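Notes for Session 9: Demonstration visit to Skedine, household manipulation
Handout prepared by Chepkoech Mwaipopo
Visit date: July 26, 2024

1. Purpose of the visit

The visit covers the collection of manipulation data with a hand-held gripper and the use of that data to train an arm policy. The lectures so far have treated teleoperation and kinesthetic teaching. The hand-held method removes the arm from the recording stage entirely. A person carries the gripper to the object, and the camera on the tool records the view that a wrist camera would have on the arm.

Skedine runs the demonstration in a furnished room. Lab benches are used only for calibration. Background items stay on the surface during recording, and no backdrop is placed behind the work area.

2. Equipment

The tool has two fingers driven by a single trigger. Finger width is recovered from the camera image during processing. The pads are ribbed and can be replaced when worn. The camera has a very wide lens, and straight edges near the border of the picture are strongly curved. Students who did the Plideck calibration exercise will recognize the effect and should apply the same fisheye model. Do not use the pinhole model from Session 4.

Tool pose is estimated from the images and the inertial sensor together. Large windows help and hurt: they supply distant features for rotation, but glare on a polished surface gives false features that move with the viewer. The tracker rejects most of these. The rest appear as short jumps in the trajectory and must be found by inspection.

3. Task shown

The task is a pick and place of a small object relative to a round mat. An episode begins with the gripper open and ends when the fingers have released the object and backed away. Object start positions are varied between episodes. The set released to the course, named Nyanda, holds 3077 episodes. Each is stored with images, tool pose and finger width on a common clock.

Points to record during the demonstration:

- approach angle of the fingers at the moment of closing
- whether the object is hidden by the pads before contact
- time between release and the end of the episode
- any pause longer than 2 seconds (pauses are trimmed before training)

Views from the tool, with the round mat and the small blue-and-white object on the work surface:

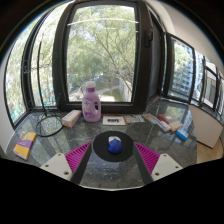
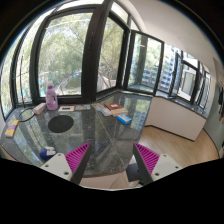
4. Processing and known faults

Episodes with lost tracking are dropped whole. Partial recovery was tried on the Dridetbridge set and gave poor alignment between pose and finger width, so it is not used now. Latency between the image and the pose stream is measured once per recording day and subtracted. An error here shows up in the trained policy as closing too early or too late, and it is easily mistaken for a bad grasp model.

The second common fault is reach. A person can place the tool in poses the arm cannot hold. All trajectories are checked against the arm's joint limits before training, and up to 9 percent are rejected at this step.

5. Written work

Submit two pages on one of the faults in section 4, with a plot of tool position against time for at least one episode. State the units on both axes. Work is due at the first meeting in August. Late work needs prior agreement.

Related items
Session 8: Kinesthetic teaching and its limits
Plideck calibration exercise, revised
Reading list: visual-inertial tracking
Dridetbridge data set, format notes

This site uses cookies to keep you signed in and to count page visits. Accept all | Necessary only | Cookie settings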